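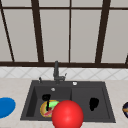
Questions readers send in about the Leltach books, answered by someone who has read all 13 and still isn't sold on the prophecy.

**Do I have to start with book one?**

The publisher says any volume works. I doubt it. Start with *The Wadska Oath* and you'll meet Oddsson mid-duel, with no idea why he's fighting his own brother.

**Is the prophecy ever explained?**

There's a speech in book nine that fans call an explanation. I've read it twice and it mostly restates the rhyme. Philomena Asamoah, who runs the reading group, thinks the Alcombe chapters settle it. I think they settle who wrote it down, and that's a smaller matter.

**How long is the longest one?**

454 pages, of which 34 are a siege council. Skim those if you like. The vote goes the way you'd expect.
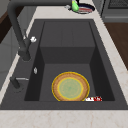
**Who narrates the audiobooks?**

Nana Laryea reads the first 2 and a full cast does the rest. The single voice suits the story better, though the cast handles the battle scenes well enough.

**Is the romance any good?**

It's slow, and then very sudden. The blurbs promise "a passion that shakes the realm", but the realm seems fine to me. Their letters in book six are the best of it.

**Will there be another book?**

A new one was promised for February, without saying which February. I'd hold off pre-ordering until there's a cover.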